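Kesau Color Cubes, set of 30
Reviewed by Jin-sol Shin, 2023-11-02

I bought these in August to replace a set of painted blocks that had chipped at the corners. I wanted plain cubes in strong colors, with no letters or numbers on them, and that is what came in the box.

The yellow is the best of the colors. It is a deep golden shade and easy to pick out on a white tabletop. The red is a little dull next to it. 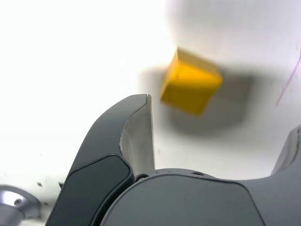 Size is consistent across the set. I stacked 12 before the tower went over, and the old set never got past eight. The faces are slightly slick, so a stack on a tilted surface will slide.

The box is the weak point. The lid tore in the first week and I moved everything to a zip bag. Kesau does not sell single replacements, so if you lose one you buy another set. The Prinix cubes cost less but the edges are sharper.

Four stars. I would buy them again, mostly for the yellow and the blue.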